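4.2 Status strings in regional builds

We now turn to the part of the study we enjoyed most: the short pieces of text a phone shows while it is busy with itself. These are the strings that appear during a system update, a recovery boot, a storage check or a first start after flashing. They are rarely longer than a few words, they sit in odd corners of the source tree, and in a community-maintained Android build they are often the last thing anyone translates. They are also what a worried owner stares at when the phone has gone quiet, and we think they deserve far more attention than they get.

Our material comes from Hallotia, a community build for the Zeven handsets that is kept in parallel regional branches. The branches share a kernel and most of the framework but differ in default apps, fonts, input methods and the wording of system messages. Judite Sequeira collected the strings from the November branch heads, and Margarida Simões coded them without seeing which branch each one came from. We kept a string only if it could be shown with no user action pending, so that dialogs and error prompts fall outside this section and are taken up in Section 6.

The first surprise was where the strings live. We had expected the translation files to hold nearly all of them. Instead, a good share turned up in the recovery image, where text is pre-rendered into bitmaps at build time and then drawn at a fixed size. A translator who works only through the web interface never meets these at all! This explains a pattern that Hallotia users have grumbled about for a long time: an otherwise fully localized phone drops back into English the moment it restarts to install something, and returns to the user's own language once the lock screen appears. The translators had done their job. The build script had simply picked up an older set of bitmaps, and no check in the release process compares the two.

The second finding concerns aspect, by which we mean how a string tells the reader that something is going on, is about to start, or is done. English system text leans heavily on the "-ing" form and trailing dots ("Optimizing apps..."), while the Portuguese branch splits between a noun and a full verb phrase, sometimes within one update. Chinese offers a very compact choice in 中, placed after a verb to mark the action as under way, and the Chinese branch uses it with a consistency that made our coder's life easy.
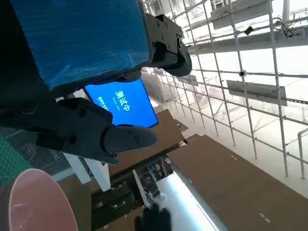
Compactness matters because status text competes for room with everything else on a display, and the layout is often settled before any translator is involved. When we re-rendered the Hallotia recovery screens with each branch's own strings, the Chinese text could be set at a much larger size than the Portuguese before it ran into the progress bar. The same economy is easy to find away from phones. On the small blue display in Figure 2, the message 测试中 ("testing in progress") takes only three characters, which leaves room to set it in large type with a few lines of smaller text beside it. A Portuguese version such as "teste em andamento" would need a smaller size or a second line in the same space, and our recovery bitmaps allow neither. Branch maintainers usually respond by shortening the phrase to a bare noun, "teste", and with that the sense of something being under way is gone.

Does the loss matter to the reader? We believe it does, though our evidence here is modest. In the Hallotia forum threads we read, owners who posted in the middle of an update tended to quote the string on the screen word for word and then ask whether the phone was stuck. Threads that quoted a bare noun were quicker to turn to forced restarts — the one thing the maintainers beg people not to do during a partition write. We can't separate the wording from the length of the wait, and the slower Zeven models are more common in some regions than in others, so we treat this as a lead worth chasing and claim no more for it.

A few coding decisions should be recorded. Strings with a percentage were coded by their verb alone, so that "Verifying 80%" and "Verifying" count as the same item. A string reading "100%" with no verb was left uncoded, as it can mean either finished or about to restart. Where a branch held both an old and a new form, we kept the one that reached the built image. Ghaffari's earlier scheme puts preparation and progress in a single class; we split them, and we found the split very rewarding, for it is exactly where the branches drift apart. Skallisar, the string-diff tool we used for alignment, handles the translation files well but has no support for bitmaps, and those were matched by hand.

Shared 6 times | 2 comments

Contact the authors | Copyright the authors | Back to top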